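Nelly Salazar wrote the first house rules for robots in guest bathrooms on the back of a laundry list. The current version runs to 39 rules, and she can recite most of them.

"People think a standard is a dull thing," she says, laughing. "I love it! It's how a machine gets to be polite."

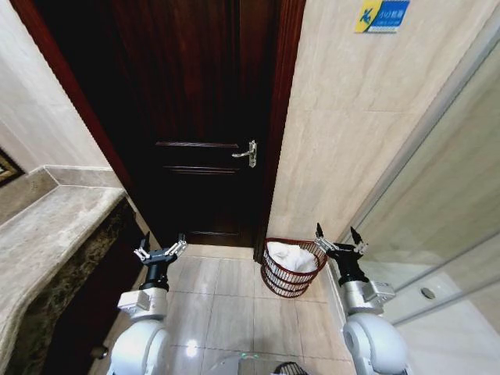 Her favorite rule covers doors. At Carhuamaca, the guesthouse group where she trains staff, a robot must know where the door is before it moves an arm, and it must never block the way out. A basket of towels on the floor beside a closed door, with a glass shower partition on the other side, is the kind of tight spot she wants every rule tested against. "If it works there, you can try the big rooms," she says.

Abelardo Chambi, who looks after the test records, has logged 656 bathroom runs since January. He is just as keen - and a bit stricter. "Fingers open, stop, look, then go near the glass," he says. "We put that in writing, and I'd put it in bigger letters if they let me."

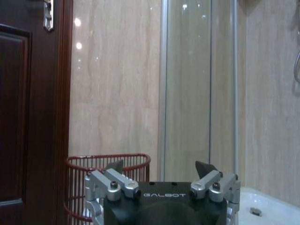

Open gripper beside a red wire basket, with the shower behind.

Salazar's next draft deals with wet floors. She already has 26 comments on it from housekeepers, and she plans to answer every one.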